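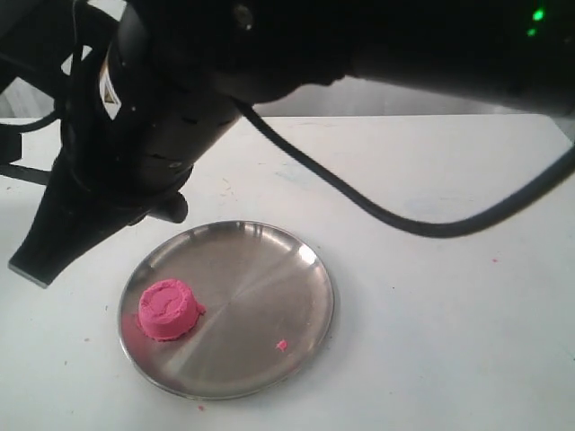

The Route 6 bus leaves the depot in Larham at 5 in the morning, and by the time it reaches the hospital it is usually full. Night-shift nurses get off work at the same hour the cleaners arrive, so the bus fills and empties twice in a single stop. Tolera Yimer drove that run for ten years before he moved into the planning office, and he still knows which riders will be standing at which shelter.

"You learn the route from the seat," he said. "Then you go upstairs and look at the map, and the map doesn't have the same things on it."

Larham is redrawing its bus network for the first time in a generation. The old system was built when most jobs were downtown, and nearly every line ran to the transfer center on Demissie Street and back out again. A rider going from the east side to the warehouses in the north had to travel all the way in, wait, and travel all the way out. The trip took well over an hour. By car it took 15 minutes.

The new plan, which went to the city council in February, cuts the number of lines but runs the ones that remain more often. Two crosstown routes would skip downtown altogether. The main corridors would see a bus every ten minutes from early morning until evening, where most now see one every half hour.

To pay for that, the city has to take service away from somewhere else. The plan removes 673 of the smaller stops, many of them a block or less from the next one. Some are only a pole and a sign. Others have benches and shelters and people who have used them for decades.

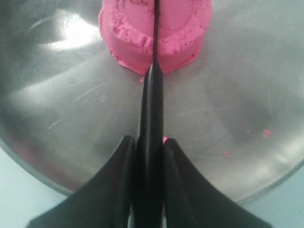
The argument over those stops has taken up most of the public meetings. Planners point out that a bus stopping at every corner spends a large part of its day braking, opening its doors and waiting to pull back into traffic. Wider spacing makes the whole trip faster, and a faster bus can make more trips with the same driver. The riders who come to the meetings tend to talk about hills, ice and groceries.

Dalal Nseir lives in the Trumow neighborhood, where the stop outside her building is on the list. The next one is a quarter mile away across a four-lane road with no signal. She is 71 and walks with a cane.

"They told me it's a five-minute walk," she said. "I asked who did the walking."

The planning office has since gone back over the list with the street department. Stops near senior housing and clinics were reviewed one at a time, and stops that would force a rider to cross a major road without a signal were put back unless a crossing could be built first. The Trumow stop is now marked as pending. Nseir said she would believe it when the sign was still there next winter.

Yimer has ridden along with the survey crews for much of this work. They carry a measuring wheel and a clipboard and note the width of the sidewalk, the height of the curb and whether there is room for a wheelchair ramp to come down flat. At many of the older stops there isn't. A bus can kneel and put its ramp out and still leave a rider facing a strip of grass.

That has turned out to be one of the stronger points in favor of fewer stops. The city can't afford to rebuild every one it has now, but it could rebuild most of the ones it plans to keep.

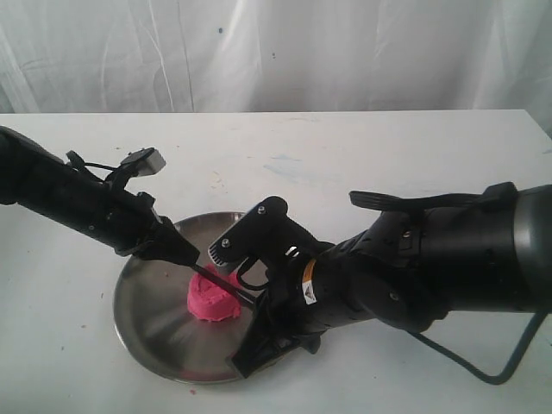
Drivers have their own concerns. The shortest routes in the current system have almost no break at the end of the line, and a driver who falls behind at breakfast can stay behind until lunch. The new schedules add recovery time at each terminal, along with restrooms at both ends of the crosstown lines - a request that first appeared in the union's contract talks years ago. The northern terminal, at the Stillivska business park, would have an indoor break room leased from the park's owner.

The lease is not signed. Neither is the agreement that would let buses use the park's private road, which saves several minutes over the public one. If it falls through, the northern crosstown would end half a mile short, and the warehouse workers it was drawn for would have to walk the rest along a road with a gravel shoulder.

The council is expected to vote on the network before it takes up the rest of the transportation budget. If it passes, drivers will choose their new shifts by seniority, and the signs will change over a single weekend. Route 6 will keep its number and its first departure, with one more bus right behind it.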